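Moving our phone list out of the old CRM

May 16, 2024

In August last year I wrote that our small office would change its CRM "in the next weeks." Some of you asked by e-mail what happened with it. Now it is done, so I can tell.

We are a translation office with 24 regular clients and many more who call once a year. For a long time everything was in a program called Ketach, which Teresa Frade installed before I came. It was a good program. But the company that made the desktop client stopped updating it, and every time Windows had an update, the window with the caller's name did not open anymore. The phone rang, and we saw a number and nothing more.

The new system is Arruda. It runs in the browser, and the phone connector is a small separate program. Before you install the connector, you need to create an access key in the admin page, under Integrations. I created mine with my own user account, and this was my first mistake. When I changed my password, the key stopped working and all the phones lost the caller names. Mirjam Sutter from the support explained to me, very politely, that one should make a separate user only for the connector. I did it the same afternoon.

The second problem was the numbers. In Ketach, each person had written them in a different way. Some with the country code, some without, some with a note inside the field, like "call after lunch." Arruda compares the incoming number with the saved one, and if there is a note inside, it finds nothing. I exported the contacts to a spreadsheet, 700 rows, and cleaned the phone column during three evenings.

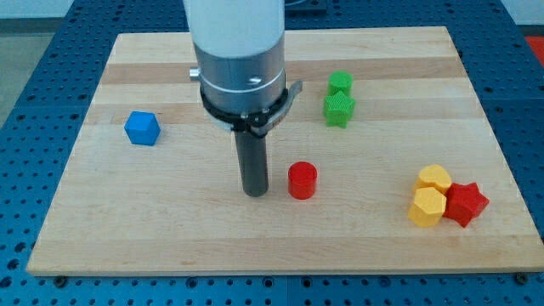 Colored blocks on a board, under a robot arm

For the import I recommend to begin with a small file. I took 30 contacts first and looked at each one. Good that I did, because the accents were broken and Aníbal Leitão became something I cannot even type. The file must be saved as UTF-8. In my spreadsheet program this option is hidden in the "Save as" window, under a button I had never pressed before.

One thing I still miss is the call history. Ketach had it on the same page as the contact, and in Arruda you must open another tab. Valter Veloso, who takes most of our calls, complains of this every morning. I sent a request to the support and they answered that it is on their list.

The old computer with Ketach stays under my desk until the end of the year, in case we need to look up an old note. I have already turned it on twice.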